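Stelby Facilities and Supplies Board: View topic - Small whiteboards, marker residue and replacement
Forum index > Classroom and office supplies > Writing surfaces

Posted by: F_Escobar_Supplies
Subject: Small whiteboards, marker residue and replacement

Good morning to all members. The Herath training center holds 200 small handheld whiteboards, which are lent out to course groups and returned to the supply room at the end of each term. The present stock was purchased in May of last year. Many of the boards now keep a faint blue shadow after wiping, and course leaders have asked that they be replaced.

Before I submit a purchase request, I would like to hear how other sites care for boards of this size. Our present practice is a dry felt wipe after each use and a spray cleaner once a week. The markers are blue only, by a decision made before my time.

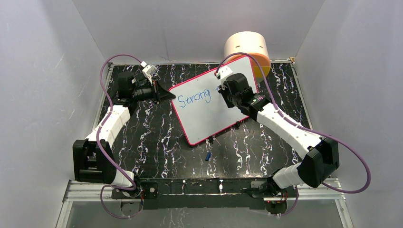
The request form asks for a statement of the condition of the stock and of the cleaning method in use. It also asks whether the markers were bought from the same supplier as the boards. Ours were not. The boards came through Limosent and the markers are from general stores. I would be grateful for any guidance on whether that matters.

Florencia Escobar
Supplies Office, Herath

Posted by: wexcombe_stores
Subject: Re: Small whiteboards, marker residue and replacement

Our office looked into the same matter last year. We found that the shadow came from writing left on the board overnight. Boards wiped within the hour stayed clean. Boards put away with words still on them did not. We now require that all boards be wiped before they are signed back in, and the person at the desk may refuse a board that has writing on it.

I would not replace the stock until this has been tried for one term.

Posted by: tallis.r
Subject: Re: Small whiteboards, marker residue and replacement

With respect to the previous member, refusing boards at the desk is not practical at a large site. Course leaders return them in boxes of 20 and do not wait while each one is inspected. In my view the weekly spray is the cause. Repeated use of spray cleaner wore the coating on our boards, and after that no marker came off properly. We changed to a damp cloth, followed by a dry one.

Posted by: wexcombe_stores
Subject: Re: Small whiteboards, marker residue and replacement

quote: "Repeated use of spray cleaner wore the coating"

This has not been our experience. We have used a spray on the same boards for 3 years. The product may have been different. Could the member state which one was in use?

Posted by: tallis.r
Subject: Re: Small whiteboards, marker residue and replacement

It was the Drarkthorpe surface cleaner, the general one supplied for desks. I accept that it is not sold for whiteboards.

Posted by: n_quill
Subject: Re: Small whiteboards, marker residue and replacement

May I raise a separate point concerning caps. A marker left open dries at the tip, the user presses harder, and the line is more difficult to remove. We lose almost 6 markers a month in this way. Staff have been asked to push the cap onto the back end of the marker while writing. Compliance is mixed.

On the question of suppliers, we mix boards and markers freely and have seen no difference.

Posted by: F_Escobar_Supplies
Subject: Re: Small whiteboards, marker residue and replacement

I thank all members for their replies. I have confirmed that our weekly cleaner is also the Drarkthorpe desk product. Its use on the boards has been stopped as of 4th November. One box will be cleaned with a damp cloth and a second with a proper whiteboard spray, and the purchase request is on hold in the meantime.

Wiping before return will be added to the loan sheet as a request. I agree with tallis.r that we cannot enforce it at the desk.

Posted by: wexcombe_stores
Subject: Re: Small whiteboards, marker residue and replacement

I remain of the view that a request on a loan sheet will not be read. Please post the results for both boxes when they are available.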